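Table Corners, July
Posted in: Home & Small Things / Photo Gallery
July, by Hye-jin Yang

In this gallery I collect corners of tables. My own table was the subject of the last one, and many of you wrote to me that you also have a table where things arrive and never leave. So I continue with this theme. The main things this time are a wicker basket with a high handle, a kettle, and a small shelf which was made without one nail or screw.

I like this kind of shelf very much. You take a board, you put it on something that is strong enough, and you have a second floor on your table. When you are tired of it, you take it apart in one minute. A can is good for this because the top is flat and the weight inside keeps it in place.

1. The board on its three cans, with the panda lying on the left part and the basket in the air over it. 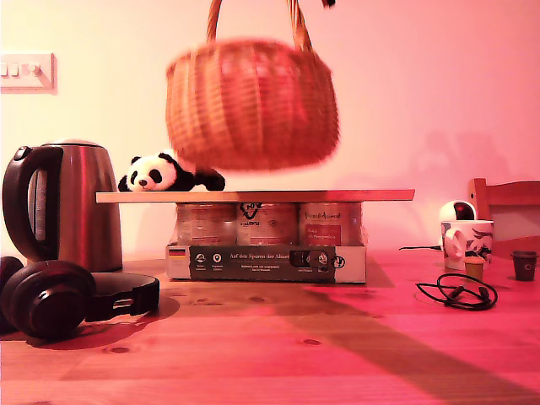 I had a shelf like this in my first apartment, on a Steswood desk that was too small for everything. My board was 15 centimeters deep and I kept on it my tea, my letters and one plant. The plant did not like it, but the tea was very convenient there. Later I bought a real shelf from Calado and paid 236 dollars for it, and I must say that I used the old board more.

One piece of advice if you make it yourself: let the board be longer than the row of cans, but do not put heavy things on the ends. I learned this with a full jar of honey.

2. The basket again, with its tall looped handle. A basket with a handle like this needs free space over it, so it is better to keep it on the open table and not below a cabinet.

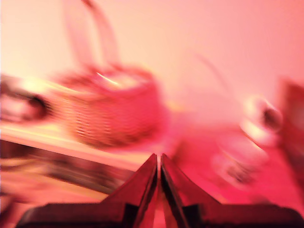
Genowefa Borkowska wrote to me after the last gallery that a wicker basket should never stand close to the kettle, because the steam makes the cane soft and after some years the bottom goes round like a ball. She keeps hers on the other side of the kitchen and wipes it two times a year with a damp cloth and a little salt. I did not know about the salt. I tried it on my bread basket, and the color became a little brighter, or maybe it was only clean for the first time.

3. The cane from nearer, in its horizontal rows, and how the handle is wrapped on both sides where it meets the body. The kettle and a pair of black headphones share the same table.
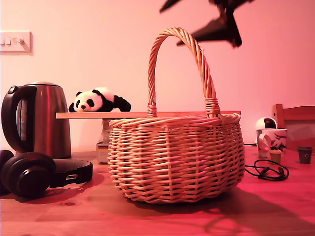
Photos: Flukico / Table Corners

The wrapping is the place I always check when I buy an old basket. If it moves under your fingers, the handle will come out one day, and usually it is the day with the potatoes. A loose end can be pushed back with a thick needle, but first put a wet cloth on it for the night. Dry cane breaks very easily.

For the next gallery I would like to show window sills. Please send not more than 3 pictures each, and write some words about what stands there and how long it has been standing.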